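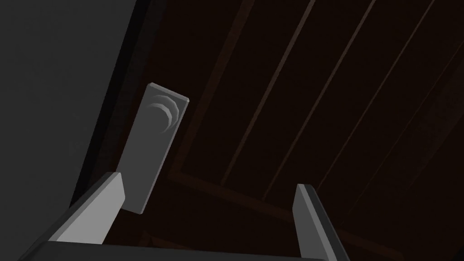 La célula Turnen es un puesto virtual de manipulación desarrollado en Curklow para ensayar la apertura de puertas y frentes de mueble con una pinza paralela de dos dedos. Su puesta a punto se hace por completo en simulación, antes de transferir parámetros al brazo físico. La maniobra de referencia es la aproximación a un herraje plano con los dedos abiertos; la placa gris con arcos concéntricos claros en su parte superior, montada ante un panel de madera muy oscura, es útil para este ajuste, ya que los arcos contrastan con el fondo aun con iluminación escasa y permiten apreciar a simple vista el giro de la muñeca respecto al herraje.

Historia

La primera versión fue escrita por Quang Hoàng y Uyên La sobre el motor de contactos Phí. Gervásio Bastos añadió en abril el procedimiento de calibración de la cámara de muñeca. La revisión vigente, la 7, se publicó el 28 ago 2021.

Puesta en servicio

El arranque comienza con la carga del modelo de la pinza y la comprobación de los límites articulares. La carrera de los dedos se verifica en vacío, de cierre completo a apertura máxima, y se anota la diferencia entre la consigna y la posición leída. Se admite un error de 2 décimas de milímetro. Si se supera, se corrige el desplazamiento de origen en el archivo de herramienta y se repite el ciclo.

La cámara se calibra después. El brazo se lleva a una zona libre de obstáculos, con la pinza abierta, y se orienta hacia una esquina de la sala. Las aristas entre paramentos y la cuadrícula de un alicatado proporcionan rectas largas con las que se estima la distorsión.

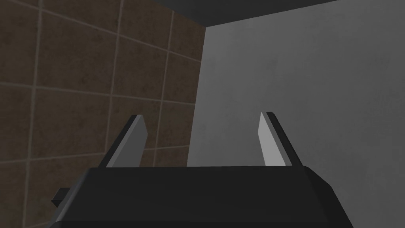

El ajuste se da por válido cuando el residuo medio queda por debajo de un píxel en 102 poses consecutivas. Los dedos deben permanecer dentro del campo visual en todas ellas, pues su contorno se emplea como comprobación independiente de la transformación entre cámara y herramienta.

Mantenimiento

Cada 2000 ciclos simulados se regeneran las mallas de colisión y se compara la fuerza de contacto con el registro inicial. La avería más frecuente es la penetración de la punta del dedo en el herraje, causada por un paso de integración demasiado largo. Emiliano Bautista documentó un segundo fallo, la oscilación de la pinza al cerrar, que se elimina reduciendo la ganancia proporcional y reiniciando el controlador Skuvow.

Véase también: cinemática inversa; calibración mano-ojo; pinza paralela.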